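Rebuilding the trade routes in Hovland, part two
12/01/2019 | modding, strategy games

The new version of my trade overhaul for Hovland is up, and I'm so pleased with it that I've been grinning at a spreadsheet all evening. Caravans finally go where you tell them!

If you missed part one, the short version is that the base game picks a route once, when the caravan leaves the market, and never looks at it again. Burn a bridge halfway through the trip and your poor traders walk up to the river and stand there until the autumn event clears them out. My first attempt made every caravan check its path on every tick, which worked beautifully on the little Lanier map and turned the big Flikilitz one into a slideshow.
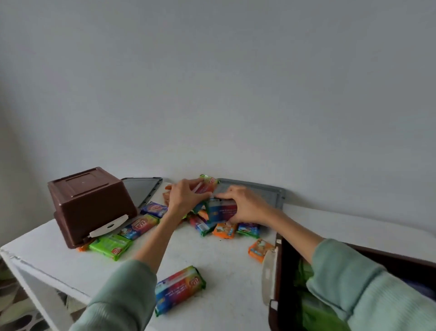
A reader going by Pavance left a comment under that post asking why I didn't just check at the towns, as the caravans stop there anyway and the game already runs a script when they do. I read it over breakfast and had it half working by lunch. Thank you, Pavance, you're in the readme!

So now each town keeps a little list of which neighbours it can reach, and a caravan reads the list when it arrives. If the next town has dropped off, it picks another. The list only gets rebuilt when a road, bridge or gate changes hands or falls down. On Flikilitz there are 234 road pieces, and I was afraid a rebuild would cause a hitch, but I can't feel it at all, even with 82 caravans out.

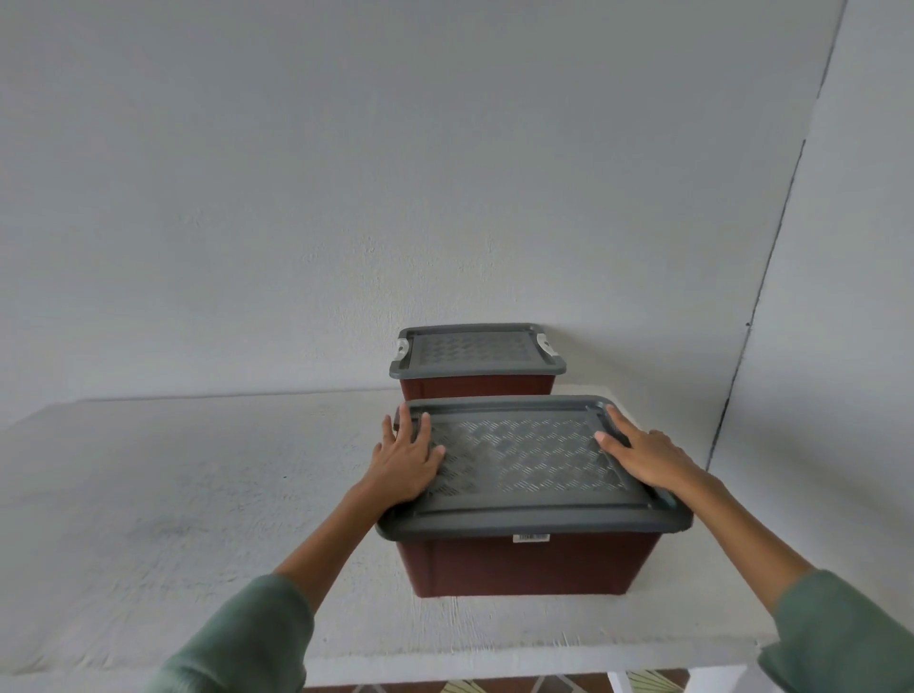 The fiddly part was ferries. The game treats a ferry as a road that's sometimes missing, so every time a boat left the dock my lists thought the town had been cut off and all the wool went north. I love that bug a bit, it made one tiny village absurdly rich. The fix was to mark ferries as always open and let the caravan queue.

Old saves will load, but any caravan already on the move keeps its old route until it reaches a town. I tried converting them on load and lost cargo in 13 test saves, so I've left that alone for now.
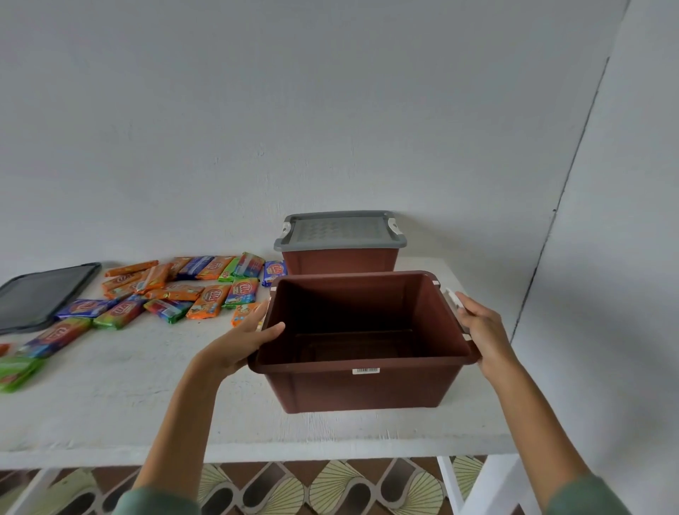

Next on my list is pricing. Towns still pay the same for salt whether they have two sacks or 500, and I have a plan for that involving the tavern code, of all things. It's a lovely mess in there. If you try the new version and find a caravan doing something daft, send me the save and the map name, and tell me whether you had raiders switched on.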